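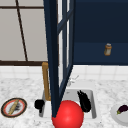 How to Speak at a Public Hearing on a Local Issue

Most city and county boards set aside part of each meeting for the public. You don't need to belong to a group, hire anyone, or be an expert on the subject. You do need to know which meeting to go to, how to get on the list, and what to say in the short time you are given. The steps below follow the way things work in Trudivley, but most towns use something close to them. Check your own town's rules before you go.

Step 1. Find the right meeting

Start with the body that will vote. A zoning change usually goes to a planning board first and then to the council. A bus route may belong to a transit board that meets in another building. If you speak to the wrong body, your comments may never reach the people making the decision.

Look for the agenda on the town website. In Trudivley it goes up in the afternoon, three days before the meeting. Find your item and write down its number. Note whether it is listed as a public hearing, a regular item or part of the consent agenda. Items on the consent agenda are passed together in a single vote with no discussion, so if yours is there, call the clerk and ask how to have it pulled.

Step 2. Read the packet

The packet is the set of reports and letters the members receive. It can be long. Read the staff summary first, then the recommendation, then any page that mentions your street, school or park. You can skip the rest unless something in the summary sends you there.

Write down the page number of anything you plan to mention. When the council took up the Kellis Road crossing last May, the packet ran to 45 pages and the traffic count was on one of the last ones. Speakers who gave the page number got questions back from the members. Several others used an old count and were corrected by staff.

Step 3. Sign up

There are usually three ways to do it:

- an online form, which often closes at noon on the day of the meeting
- a phone call or email to the clerk
- a paper card on a table near the door

Fill in the item number and say whether you are for, against or neutral. Some boards ask for a home address. If you don't want yours read aloud, ask the clerk ahead of time whether a neighborhood or ZIP code is enough.

If you need an interpreter, a ramp, captions or a seat near the front, ask as early as you can. Two business days is a common deadline for interpreters.

Step 4. Write your comment

Two minutes is a common limit, and it goes fast. A page of double-spaced text is usually about right. Put it together in this order:

- your name and your connection to the issue
- the item number and what you want the board to do
- one or two reasons, with a fact or something that happened to you
- the same request again, in one sentence

Say exactly what you want. "Please vote no on item 6" is clear. "Please think about the families" leaves the members guessing – they may agree with you and still not know how you want them to vote.
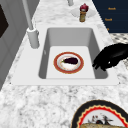 Read it out loud with a timer, twice if you can. If you run over, take out a reason and keep the request. Cut any thanks to the board down to a few words. Print it in large type on one side of the paper, and bring a second copy for the clerk.

Step 5. Plan with your neighbors

If several people are coming, split up the points. One person can cover safety, another cost, another how the change would affect a business. The Avton Tenants Group holds a 40-minute practice the evening before a hearing, and around 20 people usually come. Each one reads a draft and the others say what was hard to follow.

Ask whether your board lets speakers give their time to someone else. Some do, and some require the person giving up the time to be in the room.

Signs are allowed in many meeting rooms, but sticks and poles often are not. Keep signs at chest height so the people behind you can see.

Step 6. At the meeting

Get there 20 minutes early. There may be a bag check, and the paper cards can run out. Pick up a printed agenda in case the order has changed.

When your name is called, walk to the microphone, adjust it, and wait until it is your turn to start. Speak to the chair. Don't speak to the audience or to the person who went before you. Boards can cut off a speaker for shouting or for moving to another subject.

Many rooms have a timer with colored lights. When yours runs out, finish your sentence and stop. If a member asks you a question, answer only what was asked. "I don't know, but I can send that to you" is a fine answer.

Step 7. Follow up

Email your written comment to the clerk the next morning and ask that it be added to the record. Many boards accept written comments until the hearing is closed, so check that date if the item was continued to another meeting. A continued item may need a new sign-up.

Then look up the vote in the minutes. If the item has a second reading, go back through Step 3 and sign up again.

Search this site: Enter keywords Go

Related guides
How to Request Public Records
Starting a Petition in Trudivley
Writing a Letter to the Editor
Liepiņa Hall: Directions, Parking and Room Access
What Happens at a Second Reading

Get our monthly guide by email. Enter your address Sign up
We use cookies to remember your settings. Accept Decline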